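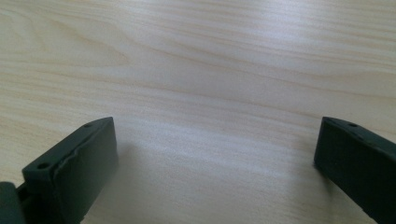
Pale wood grain, with the light coming across the tabletop.

Tarkon Hand-Crank Noodle Roller: My Review After a Winter of Noodles

I bought the Tarkon in February, in the middle of a cold snap, after ruining one more batch of hand-cut noodles with a rolling pin. I can roll a decent dumpling wrapper. What I have never been able to do is get a big sheet of stiff dough thin all the way across, and my noodles used to come out like shoelaces at one end and bookmarks at the other. I've now put more than 12 batches through this machine and I love it, so this is going to run long!

It's a plain hand-crank roller with a cutting head that clips on the back. Mine cost $70, with two cutters in the box, one wide and one narrow. You also get a clamp, a crank, and a folded sheet of instructions that covers assembly pretty well and dough hardly at all. More on that below.

Setting it up

The clamp is the first thing I worried about and the first thing that won me over. I had an old Bellovero roller years ago, and it walked. Every few turns I'd have to stop, shove it back and tighten it again, and by the end of the evening I was holding it down with my elbow while my other hand cranked and the dough folded up on itself underneath. The Tarkon clamp has a wide foot with a rubber pad, and once it's tight it stays tight. Put a folded dish towel under the foot if you care about your table (I do). It will grip anything from a thin shelf to a fairly thick butcher block, but if your counter has a lip underneath, check before you buy.

Run some scrap dough through before you make anything you plan to eat. The first pass came out with gray streaks from the oil the rollers ship with. The second was cleaner, and by the fourth it was fine. Throw all of that out.

Rolling

The rollers are wonderful. The thickness dial clicks into place with a solid little thunk and doesn't drift, and the sheets come out even from side to side, which is the whole reason I wanted a machine. The crank turns smoothly with soft egg dough and takes some shoulder with the low-water dough I use for Chinese-style noodles. I wouldn't call it hard work. I would call it the kind of work where you take your sweater off.

My dough is flour, water, salt and a little patience. I learned it from my aunt, Fengying Song, who makes it so dry that it looks like gravel in the bowl. You squeeze it together, cover it, walk away, come back and it has turned into something you can work with. If yours looks like a mistake at the start, you're probably close. Wet dough is what gums up these machines, and I think most of the angry reviews I read before buying were really about wet dough.

Take it through the widest setting, fold it in thirds, and send it through again until it stops tearing at the edges. Then go down one click at a time. I tried skipping settings to save time and got a sheet that looked like a torn curtain. For soup noodles I stop two clicks short of the thinnest setting. They keep their chew that way, even if somebody is late to the table.

Cutting

The wide cutter is terrific. Clean edges, no strings left hanging between the noodles, and they drop out the back in a nice loose ribbon. Dust both sides of the sheet first — I use cornstarch, but flour works too.

The narrow cutter is fussier. If the sheet has sat out for a few minutes and the surface feels like soft leather, it cuts beautifully. If it's fresh off the rollers, you'll be peeling pairs of noodles apart with your fingernails. Give it that rest. My friend Kiều Quách borrowed the machine for a weekend and got around this by hanging her sheets over the back of a chair, and I've copied her ever since.

I do wish the cutting head clipped on more firmly. It has a bit of wiggle, and once it popped off halfway through a sheet when I was cranking too fast. No harm done, but I used a word my mother wouldn't like.

Cleaning

Do not wash it. The instructions say so and they're right. Let the scraps dry, then knock them out with a stiff brush. I use an old pastry brush with the bristles cut short. A wooden skewer gets the bits out of the narrow cutter. The little scraper plates under the rollers collect crumbs in a spot you can't quite reach, and that's my biggest complaint. A removable plate would fix it, and I'd happily pay a few dollars more for one.

What else I'd change

The crank handle slides out if you turn backward, so it ends up on the floor now and then. The numbers on the dial are stamped into the metal with no paint in them, and at six in the evening under my kitchen light I can barely read them. I filled mine in with a paint pen. Also, it's heavy. I keep it in a low cupboard, and anyone with a bad back should find it a home at counter height.

Who it's for

If you make noodles once a year, borrow somebody's. If you make them every couple of weeks, or you've wanted to and the rolling pin keeps talking you out of it, get this one. I've made soup noodles, lasagna sheets, wonton wrappers (trim them with a knife, the rollers only do the thickness), and a batch of sesame crackers that were gone before they cooled.

Next I want to try it with part buckwheat flour. I've been warned that the dough cracks, so I'm starting with a small amount of buckwheat and working up. If you've done it on a Tarkon, please leave your ratio in the comments!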